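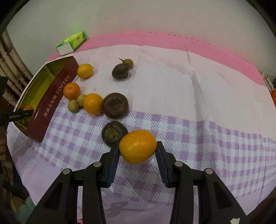
The Year I Finally Learned to Fold Paper

I have been a paper person since I was old enough to steal the good notepad from beside the phone. Cards, tags, little envelopes for other little envelopes - I've made them all. But until last fall I had never bound a book. It looked like something for people with an apprenticeship and a leather apron, and I am a person who once glued my sleeve to a birthday card and wore it to lunch.

Then I took a one-day class in Zudimmont, mostly to get out of the house on a rainy October Saturday, and I came home with a lopsided notebook and a brand new problem. I have now made 50 of them. My bookshelf is groaning and my relatives have started saying "oh, another one!" in a very particular tone.

The class was in the back half of a yarn store called Nudine, at two long tables with a kettle at one end. We started with the simplest book there is, the pamphlet stitch. You fold a few sheets, poke three holes in the crease, and run one piece of thread in and out until it meets itself in the middle. It takes ten minutes (fine, it took me forty), and when I pulled the knot snug I made a noise out loud. It was a book! It opened and everything!

What I hadn't known was that paper has a direction. The fibers mostly line up one way when the sheet is made, and if you fold along them you get a clean, quiet crease. Fold across them and the paper fights you, and you get a cracked, fuzzy edge that never wants to lie flat. To find the grain, bend the sheet gently in half without creasing it, first one way and then the other. The way that gives more easily is the one you want. I went home and bent every sheet I owned. Half my old cards were folded the wrong way, and suddenly I understood why they'd always stood on the mantel looking so grumpy.

As for tools, you can spend as much as you like, and I have certainly tried. You need a bone folder, a needle with a blunt tip, something pointy for the holes and a metal ruler. I like linen thread run over a lump of beeswax, and I cut mine longer than I think I'll need, having run out one stitch from the end more times than I'd care to admit. An old phone book makes a lovely cradle for punching holes if you still have one kicking around.

My big splurge was a stack of decorated paper from Barajas, a little mill that sells its odds and ends by weight. I ordered the 200-sheet bundle late one night, thinking the sheets would be postcard size. They were not postcard size. The box came up to my knee, and I had to walk it down the hallway like a refrigerator. Still, the marbled ones are gorgeous, all swirly blues and a sort of mustardy brown, and I've been using them as endpapers ever since.

After the pamphlet came the long stitch, which shows on the spine in neat rows, and then Coptic binding, which nearly finished me. Coptic books have that pretty braided chain down the back and they open completely flat, so they're wonderful for sketching. They also involve hooking your needle behind stitches you can't quite see while the covers flap around like a startled pigeon. My first one leaned so far to the left that I keep it as a doorstop. The fourth one was decent. By the seventh I could do it with the radio on.

If you're starting out, do the pamphlet stitch until you're bored of it. Use cheap printer paper and leftover wrapping paper for the cover. Go easy on the glue when you get to hardcovers, too - a thin layer brushed from the center outward, then a night under something heavy. I use two cookbooks and a cast iron skillet.

This spring I got brave and took a table at the craft fair in Flernovent. I sold a good number of pocket notebooks and exactly one Coptic journal, to a woman who sniffed it before she paid. I understood her completely. She told me she was going to write down every bird she saw from her kitchen window, and I gave her an extra bookmark for that.

Next on my list is a proper photo album with cloth corners and guards between the pages so it doesn't bulge. I've got the book cloth and I've got the boards. I still have most of that paper, too, so if you need endpapers, please come over and bring a bag.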